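Ralau Makers Forum > Clubs and student builds > Laundry folding project, is 300 goes enough?

tinplate_tess
Posting this with my doubts already attached. Our college club has signed up for the Oddale challenge in the household category, and the team voted for folding clothes. I voted against. The plan is to record 300 folds by hand with a pair of grippers, train on those, and have something to demo by March. I think 300 is optimistic for anything with sleeves, and I think a bed is a daft place to do it when we have perfectly good benches. Got outvoted on that as well.

This is the red knit with the near gripper open over it, blue pads either side of the cloth. You can see how little there is to tell a policy which edge matters. 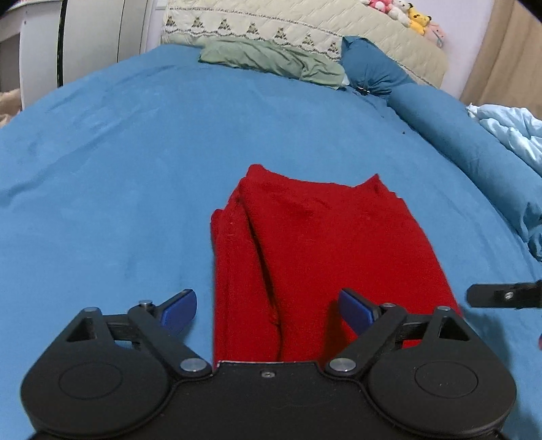 mudlark33
Benches are worse. We did towels on a bench for the Nakano cup and the thing learned to use the table edge as a stop. Moved it to a soft surface and it was useless. If the task is laundry, record it where laundry gets folded.

tinplate_tess
Fair, but towels are rectangles. A towel folded badly is still more or less a towel. A jumper folded badly is a lump, and we have a lot of lumps.

osric_b
How many of the 300 have you got so far, and how many did you bin?

tinplate_tess
22 kept, 20 binned. I know what that looks like. Most of the binned ones were two layers picked up when we wanted one. The others want to keep them in "for variety", I say that's teaching it to do the wrong thing slowly.

mudlark33
Don't delete them. Label them and leave them out of the first run. We deleted ours and regretted it when we needed failures to test against.

osric_b
I'd side with Tess on this one. Half the club projects on here are padded with rubbish runs and then everyone wonders why the gripper hovers. What does Gittins say in the rules about data, does it have to be handed in?

tinplate_tess
Gittins only wrote the scoring sheet, the rules are Oddale's. As far as I can tell you hand in the demo and a write-up, and nobody checks the recordings. Which bothers me too.

Anyway, Friday's argument was about the pinch. I wanted a flat grab on the wide part. The others like squeezing the knit where it bunches up, because the pads get more to hold. 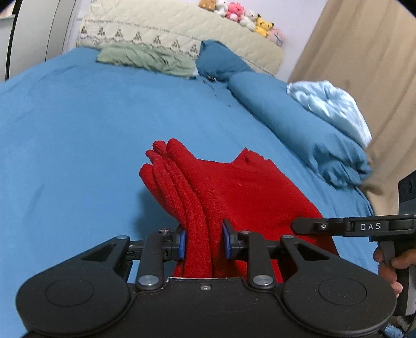

My objection is that a bunch like that hides the layers, so whoever is holding the grippers is going by feel, and feel isn't in the recording. The camera gets a wad of cloth and a pair of pads. I'll believe it works when it does one from a crumpled start without somebody nudging the sleeve first.

pell_mell
Can you not do both? Flat grab for the first fold, pinch for moving it.

tinplate_tess
That was suggested. It doubles the number of things to learn and we still only have the 300. I'd sooner do one fold properly and lose some marks.

mudlark33
You'll lose a lot of marks. The one-fold entries came bottom last time.

tinplate_tess
They did at least fold something, though. I'll put the numbers up once we've done a first training run - not expecting much.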